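Stillen Mug Stand: Setting Up and Everyday Use
Section 4: Hanging your mugs
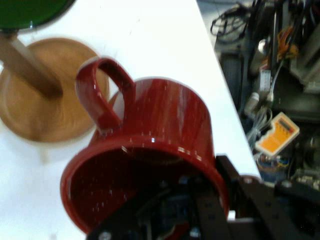

Before you hang anything, do give the post a gentle wiggle to be sure it sits snugly in its base.

1. Stand the base on a flat, dry table, with a bit of elbow room all round.
2. Hold each mug by its body and guide the handle on slowly (there's really no hurry, and glaze chips so easily).
3. Let go only once you feel the stand take the weight.

Note: Very narrow handles can be a snug fit, so try one mug first.

Caution: Never leave a mug lying on its side near the table edge. A small nudge will set it rolling.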